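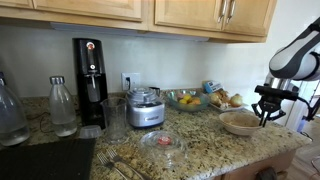

Figure 1. Kitchen worktop with under-cabinet lighting.

Lighting and Electricity Use in Shared Student Kitchens
Maiara Bezerra and Tarcísio Queiroz
Submitted October 15, 2021

1. Introduction

Kitchens in shared student housing are lit for many hours a day, often with no one in them. We wanted to find out how much of the electricity used for lighting could be saved by changing the lamps, and how much by changing the way people use them. The study was done at Morberg, a block of student flats in Plendville. Each flat has one kitchen with a ceiling light and a separate light fitted under the wall cabinets.

2. Method

We asked all the flats to take part and 43 agreed. In April we fitted a small logger to the lighting circuit in each kitchen. The logger recorded when each light was switched on and off. Residents also filled in a short form about when they cooked and which light they used most.

In week one nothing was changed. Before week two we put a card next to the switches asking people to use the cabinet light on its own when making a drink or a snack. We did not change any lamps, as the housing office would not allow it, so the figures for new lamps are worked out from the power marked on the packaging.

3. Results

Over the two weeks the loggers recorded 1,204 hours in which both lights were on together. Most of this was in the evening, between six and eleven. The forms gave a different picture: most residents said they rarely used both lights at once. We think people forget the cabinet light because it is less noticeable once the ceiling light is on.

After the cards went up, use of the ceiling light fell in 40 of the flats. In the other three it went up slightly. One of these had guests staying for most of the second week, which may explain it. We could find no reason for the other two.

Several residents wrote that the cabinet light was better for chopping because it did not put their own shadow on the worktop. Two said it was too bright at night and that they would like a dimmer.

4. Problems

Four loggers stopped early and had to be restarted, and the missing hours were left out of the totals. Two weeks is also a short time. Evenings were getting lighter during the study, so some of the drop in week two may have nothing to do with the cards. A group of flats without cards would have helped us to check this.

5. Conclusions

The cards cost very little and use of the ceiling light went down in most flats. Changing the lamps would probably save more, but would need money from the housing office. We would like to repeat the study in winter at Rultdale, where the kitchens are larger and have three switches, and to leave the loggers in place for a full month.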